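Clay Pebbles FAQ - Hustari Potting Supply

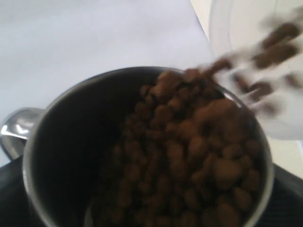

Reddish-brown pebbles in a metal pot, mixed sizes.

Do I need to rinse them?
Yes. Twice if theyre dusty. Cold tap water, colander, done.

How long do they soak?
Overnight is best. 3 hours if you're in a rush.

Why are the sizes so uneven?
Normal for this grade. Want them all small? Order the Erkasano fine bag.

Can I use a pot with no drain hole?
Sure, just go easy on the water. Keep the level low and check it weekly.

How big are the bags?
13 or 48 quarts. Bigger orders, ask Orla.

Can I reuse old ones?
Yep. Pick out the roots, boil, let them dry completly.

Returns?
Unopened bags only. Email Eamon Sheehan before you ship anything back.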